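Automation at a packing workplace and what it changes for the people who work there
Student project report, Skeltia course in working life studies
30/04/2021

1. Background

Our group wanted to know what happens to people at a workplace when a part of their manual work is prepared for automation. We did not study the robots so much, because other groups in the course did that already. We studied the working day of the people.

The company in our project is Miettinen, which packs kitchen goods and drinking vessels for small shops. Since November the company has had an automation project with the name Plistinance. The plan is that robot arms will later do the simplest part of the packing: taking a cup or a bottle from the table and putting it in a basket. Before this is possible, the robots must learn from examples, and the examples are made by the same people who did the packing by hand. They hold a gripper in each hand and do the task with the grippers, and the movement is recorded.

Our supervisor was Ritva Rautiainen. We visited the workplace on two days and we interviewed nine workers. All interviews were made in Finnish and I have translated the parts which are used in this report.

2. The new task

A worker who comes to the recording table first gets a short introduction. Then he or she repeats the same task many times, with small changes. The cup can start on the left or on the right, and the basket can be turned.

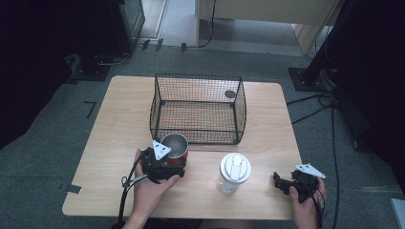 The workers told us that the first days felt strange. With bare fingers you feel immediately if the cup is going to slip, but with a gripper you must look all the time. One worker compared it with eating with long sticks. After a week most of them had found their own way of doing it, and then the speed was not a problem any more. The problem was to stay concentrated, because the task is very short and it is repeated again and again.

It was also interesting that skilled packers were not always satisfied with their own examples. In normal packing they use small tricks, for example they turn the cup with the little finger while the other hand is already moving. Such tricks cannot be done with two stiff fingers. Some of the workers felt that the robot will learn a poorer version of their skill, and I think this is an important remark.

3. Tools and care of the tools

In the old work the only tools were a knife and a tape dispenser. In the new work the tool needs more attention, and this has made a new kind of responsibility.

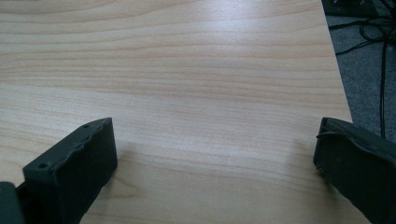

At the beginning of the project it was not agreed who should look after the table and the equipment. The workers thought it was the job of the technicians, and the technicians thought that the workers would tell them if something was wrong. Now there is a list on the wall and each shift signs it. The list starts with the floor, because the black cables lie in loops on the carpet next to the table and the workers walk there when they change places. After this come the grippers and the light. Two workers said that they like the list, because for the first time they have the right to stop the work by themselves.

4. Changes in the working day

We asked every person the same 21 questions. The answers about the body were mixed. The workers lift less than before, and several had less pain in the lower back. On the other hand, the wrist and the thumb get tired from the grippers. The company has answered this with a longer break after every 43 minutes, which is an unusual number – it came from a trial where different lengths were compared.
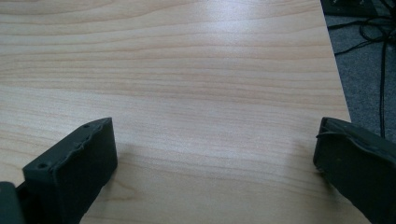 The social side has changed more than we expected. At the packing line people stood opposite each other and talked. At the recording table a person works alone and talking is easily forgotten. Some enjoyed the silence. Others missed the company of their colleagues, and one older worker had asked to return to the line for half of the week, which was accepted.

Pay has stayed the same. The job title has not been changed either, and this caused some disappointment. The workers said that they now teach a machine, check their tools and write short notes, but on paper they are still packers.

5. Wear and spare parts

The software company Rarnness trains the robots with the recordings. It asks that the grippers are kept in the same condition from one day to another. In practice the surfaces of the fingers wear, and the person who notices it first is the one who is holding the tool. We asked how this knowledge moves forward in the organisation.
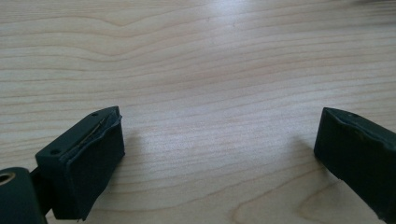 Kauko Mäkelä told us that he used to report such things only by speaking, and often it was forgotten before the next shift. In his opinion the workers should be allowed to order spare parts directly, because "we know it in our hands before it is seen in the data". He also said that he is not afraid of the robots, but he would like to know what his own work will be after the recordings are finished.

6. Discussion

The question in the last sentence came up in almost all interviews. The management has promised that no one will be dismissed during the project, but there is no written plan for the time after it. I understand that a company cannot know everything in advance. Still, the people are giving their skill to the system now, and it would be fair to discuss already at this stage what they get in return – for example training in robot maintenance, or a new job title.

Our material is small and it comes from one workplace only. We also met the workers during their paid time and the foreman knew who was interviewed, so it is possible that some of the answers were more polite than they would have been elsewhere. If the project is continued next year, I suggest that the interviews are done outside the workplace and that the technicians are interviewed too.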